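Blue drive caddy won't seat fully in desktop case after drive swap

Posted by Noman Jatoi, July

I have an older desktop case, used as a file store, with blue plastic caddies that carry 3.5 inch hard drives. One drive started reporting reallocated sectors (98 last month, 542 now), so I bought a 2000 GB replacement and moved it into the same caddy. Fitting the drive to the caddy was simple enough. Getting the caddy back into the machine was not.

It goes in most of the way, then stops with the handle end standing out by the thickness of a coin. I can force it a little further and it springs back. The old drive in the same caddy did the same when I tried it again, which makes me think the drive is not at fault.

I have had the caddy out and resting on the holder to compare it with the bay. The drive body looks level in the blue outer part and nothing is obviously bent.
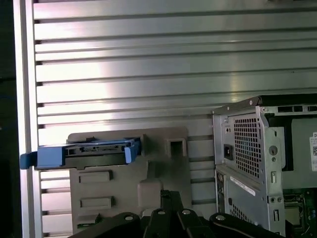
I have checked that the drive is the right way round in the caddy, and that the pins on the caddy sides are all present. The machine is unplugged. I would prefer not to push harder until I know what it is fouling on. Is there a known order for doing this, and do the cables have to be disconnected before the caddy goes in or after?

Aisling Gallagher
9.40 pm

If the old drive now stops at the same point, the fault is in the bay or behind it. In a desktop case the usual cause is cable slack. Pulling the old caddy out lets the data and power leads drop into the space it occupied, and the new one then pushes against them. The springing back you mention fits that. Plastic on plastic does not spring much, but a folded bundle of power wires does.

Work in this order.

1. Shut down, switch off at the wall and hold the power button in for a few seconds.

2. Take the side panel off and lay the case down so that the bay is facing up. Touch bare metal on the chassis before you handle the drive.

3. Remove the caddy completely. Do not try to sort the cables with it half in.

4. Find the data lead and follow it from the board to the drive end. Flat SATA leads do not like a tight fold, so give it a wide curve. Then do the same with the power lead. The wires in that bundle are stiff near the plug and will hold whatever bend they were given last, so the plug often ends up lying at an angle across the back of the bay. Move both clear and hold them there with a loose tie if necessary.
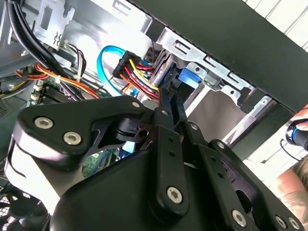 5. Look into the empty bay with a torch. You are looking for a dropped screw, a broken pin or a lead still lying across the runners.

6. Slide the caddy in with the handle end towards you. It should travel freely until the last few millimetres, where there is slight resistance from the latch. If it stops before that, withdraw it and look again.

7. Connect data first, then power. Both plugs are keyed with an L shape and only go on one way. Support the back of the drive with a finger while you do it.

To answer the last part directly: leads off before the caddy moves in either direction, leads on after it is home. The exception is a case with a fixed backplane, where there are no loose leads at the drive.

Post the reading from the drive check once it is running. A reallocated count on the old drive that has gone from 98 to 542 in a month is reason enough to retire it.

Gearóid Mac Mathúna
10.15 pm

Had this on a Hirkodier tower. Took the caddy out, put it in again, fine. Could be dust. Try a different bay if you have one.

Wondimu Sisay
7.05 am

Agree with the first reply on the cables, but I would rule out the caddy itself before opening anything up. These plastic sleds spread slightly when a drive is fitted with one side pin not fully home.

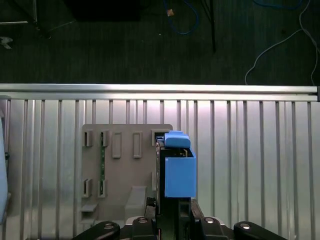
Measure the width at the handle end and again at the connector end. The two figures should match. If the connector end is wider, press the sides together and reseat the pins. After that, offer the caddy up to an open slot before committing it to the machine. Hold it upright by its flat sides, with the rounded blue tab at the top where you can see it, and keep your fingers off the connectors. In an open slot you can see both edges, and any lean shows at once. In the bay you can only see the front.

The other point is the latch. On the Nic Aodha type the tab has to be open before the caddy goes in, and closing it draws the drive the last few millimetres. If the tab is already shut when you push, it meets the side of the bay early and the caddy stops short by the amount you describe. Pushing harder only wears the catch.

So: tab open, slide in until it stops without force, then close the tab. If it closes under light pressure the caddy is home. If it needs a hard push, take it out.

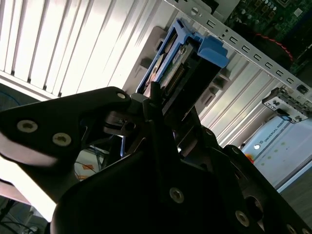 Blue caddy in the drive bay, latch tab at the right.

Noman Jatoi
6.30 pm

Thanks, both causes applied. The power lead was folded behind the bay and I had been pushing with the tab shut. I moved the leads, opened the tab, and the caddy went in until the last few millimetres and closed with one finger. The sides measured the same at both ends, so the sled was not spread.

The drive is detected at full capacity and the copy is now at 100 per cent with no errors. I have left the spare bay as it is. It has no leads run to it, so moving to another bay would have meant buying a longer cable.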